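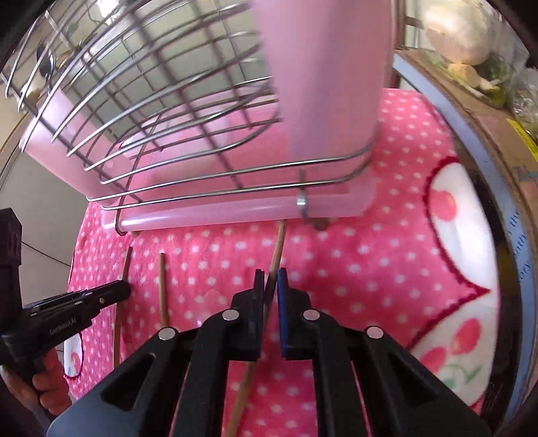 Musatano étend à 35 références sa gamme d'égouttoirs en fil d'acier inoxydable

Communiqué de presse, mai

Musatano, fabricant d'articles ménagers en fil métallique, annonce l'extension de sa gamme Plolham, qui passe de 17 à 35 références. Les nouveaux modèles sont destinés aux plans de travail de faible profondeur et aux cuisines de résidences étudiantes.

Les paniers sont cintrés à froid puis soudés par points sur le site de Bonosov. L'atelier a été équipé d'une seconde ligne de cintrage, d'une capacité de 1333 pièces par équipe. Le polissage électrolytique, jusqu'ici sous-traité, est désormais réalisé sur place.

Chaque modèle a été soumis à plus de 2000 cycles de chargement et de déchargement. Le contrôle porte sur la tenue des soudures, la déformation des fils porteurs et la stabilité des pieds. Les plateaux, porte-couverts et pieds sont vendus séparément comme pièces de rechange.

La distribution est confiée à Ishida pour les enseignes spécialisées et la vente en ligne. Les premières livraisons aux revendeurs débuteront en septembre. Les références existantes restent au catalogue, sans changement de code article.

Fiches techniques et tarifs professionnels sur demande auprès du service commercial de Musatano.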